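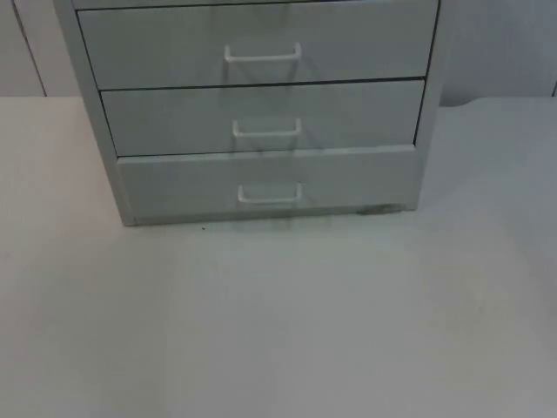

A-yeong Ha reckons the small drawer cabinet should be sorted by job, one drawer per job, and that we'd stop losing things within a month if we did it. I have heard this before, about the pegboard.

August, 16:30
Ye-ji Koo

My trouble with sorting by job is that the jobs share parts. The M3 screws go in everything. If they live in the Tollex drawer then whoever is on Zirnodon takes a handful, puts them down on the bench and there they stay. We tried it on the other bench in spring and ended up with the same hex keys in two places and no 2.5 in either.

By size, then. Small fixings at the top, hand tools in the middle, anything heavy at the bottom so the cabinet doesn't want to tip when a drawer is pulled right out. It is a light thing and I don't trust it. A-yeong says the weight won't matter on a flat table. Maybe. I put a 100 g weight in the top drawer and pulled it open and nothing moved, but that proves very little and I said so.

Handles: plain bent rod, white, fine to grab with gloves on. Whether the fixings behind them stay tight is another matter. Checked all of them with a screwdriver, one took a quarter turn. Will check again after 30 openings or so, if I remember to keep the tally.

Labels. A-yeong wants printed ones. The last printed lot curled off after 72 hours. Masking tape and a pen until we've settled what goes where, and I'd bet on it changing.

Wi box of spacers still not sorted, up to 11 sizes in there, all mixed. Leaving it out of the cabinet for now.

To do: find the other 2.5 key. Ask A-yeong where the drawer liner went.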